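Setting Up and Clearing a Shared Study Table
Course handout, Workplace Skills, unit 4
Falley Learning Center

Please read these notes before the practice hour. In the last group many participants told me that this unit looks too simple to need a handout, and then we needed two lessons for it. So I have written down the main points, and also some words that you will need when you explain your work to the others.

1. What we mean by a shared table

A shared table is a table which different people use during the same day. It has no drawers and it has no owner. In our center the long room has such tables, with wooden chairs, and all participants of the morning course and the evening course sit there. Before you start, look at what is on the table and put every thing in one of these groups:

work things: mouse, mouse pad, notebook
care things: pump bottles, tubes, creams
paper things: stickers, cards, receipts
carried things: shopping bags, phones, coats

The groups have no special order. A thing can change its group when the task changes.

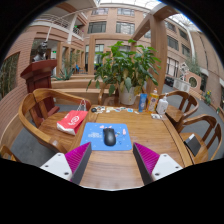
After the grouping comes the question of zones. We divide the table into a near zone and a far zone. The near zone is for the hands. The far zone is for things that you want to see but do not touch so often. Bottles should stand in the far zone on one side, together, with the label to the user. Bags do not belong to any zone of the table. They can go on a chair if the chair is free, and if it is not free, they go on the hook by the door.

2. The mouse and the pad

The pad is placed first and the mouse second. Put the pad straight with the edge of the table, and leave a hand's width of free wood before it, so the wrist has a place. If the pad has a printed picture, as with the cartoon pads which some participants like, turn it so that the picture looks upright from your chair. It helps the next person to see at once which side is the user's side.
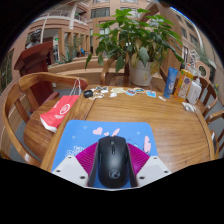 The mouse should rest in the middle of the pad with its front side away from you. Left-handed participants move the pad to the left part of the table, and they should do this before the other things are placed. The Unari worksheet shows only the right-handed plan. I have asked for a second version, but for now please draw it yourself on the back.

3. Clearing

We clear in the opposite direction. Carried things leave first, then care things, then paper things, and the work things stay until the end. Many people take the pad away at the beginning and leave the mouse on bare wood, and for a short break this is all right. At the end of the lesson, mouse and pad go to the shelf together.
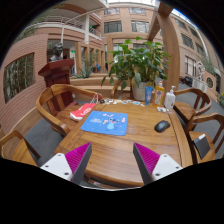 Where should small stickers and cards go when there is no tray?
Lay them in one row along the far edge, with a little space between them, and collect them from one end to the other when you clear.

With the wood itself we must be gentle. Wipe along the grain, with a cloth that is only a little damp. The bottles must be lifted and not pushed. For a sticker that was glued to the surface, please call me and do not use a knife.

4. Practice task

Work in pairs. One person sets up the table and says each step aloud, the other person writes the steps. Then you change. Use full sentences, for example "I am putting the pump bottle behind the cards." Prepositions are the difficult part here: on, along, beside, in front of, behind.

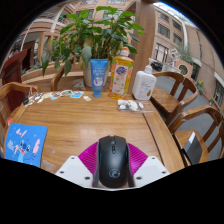

Ornis wrote on the feedback sheet that the row at the far edge was easy to make but slow to collect, and asked if an envelope may be used for it. An envelope is allowed, if you write on it what is inside.

Homework: set up one table at home in the same way, and write six sentences about it. Bring the Griffiths vocabulary pages, because we will compare your words with the list.

Last updated: 5 Jun 2024
Shared 51 times | 4 comments
Contact | © Falley Learning Center | Back to top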